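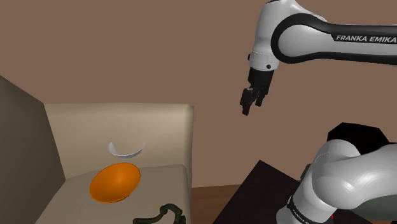

Rendered view: Franka Emika arm over a dark brown tabletop.

Parish and Church Admin Board > Clergy and Personnel > Visiting priests: who holds the paperwork?

dostthorpe_clerk
Our parish has a priest on loan from the diocese of Suksawat for five years, shared with the mission church at Landura Road. He is incardinated at home and has faculties here by letter from our bishop. The letter names Dostthorpe only. Landura Road became a separate parish in April. Do his faculties carry over, or does the chancery need to reissue? I have a wedding file open and would like the answer before it goes further.

Ferar
Faculties to preach and hear confessions are normally diocesan in scope, so the change of boundary makes no odds. Marriage is different. Delegation to assist at marriages is tied to territory if he holds it as assistant priest. If he was never appointed to the new parish, he needs delegation from whoever is parish priest there, in writing if it is general.

oldvestry
Disagree in part. Read the decree that set up the new parish. Ours had a clause continuing all existing appointments in both territories until the bishop provided otherwise. If yours has the same, he is already covered.

Ferar
A clause like that continues an appointment. The original post says the letter names Dostthorpe only. It depends whether he had an appointment at Landura Road to continue, or was simply helping out.

dostthorpe_clerk
He was helping out. The decree is two pages and has no such clause. I have the agreement between the two bishops as well, but it covers stipend, housing, leave and return travel, and says nothing on parishes.

S. Poduval
I keep the personnel files for a deanery with several priests on loan. Three separate documents should be on file and they get confused:

1. The agreement between the sending and receiving bishops, with the term stated.
2. The letter of appointment, naming each parish.
3. The faculties letter.

Ask the chancery to reissue the second. In the meantime get special delegation for the one wedding, naming the priest and the couple, and put a copy in the marriage file.
Shobha Poduval

oldvestry
All right, with no clause I withdraw that. I still think a reissue for the sake of one wedding is heavy going. Special delegation does the job.

Ferar
It does the job once. The next couple will be along and somebody will assume it was general.

pew_nine
Side question. Who pays his home leave flight when he is shared? We were told it falls to the larger parish. Ours was 2,000 last time, with no contribution from the other church.

dostthorpe_clerk
Our agreement says the receiving diocese pays one return journey in the term and the parishes pay any other. It does not say how they split it. We have been using Mass attendance, which the smaller church dislikes.

S. Poduval
We split by weekends served. It is easy to check against the rota — attendance counts are argued over every year. Whichever you use, write it down and have both parish priests sign.

pew_nine
Noted. We have nothing signed at all.

dostthorpe_clerk
Chancery replied at 4 pm. They will reissue the appointment letter naming both parishes. Special delegation for the wedding is to come from the parish priest at Landura Road, and I have sent him the wording. Leaving the thread open until the letter arrives.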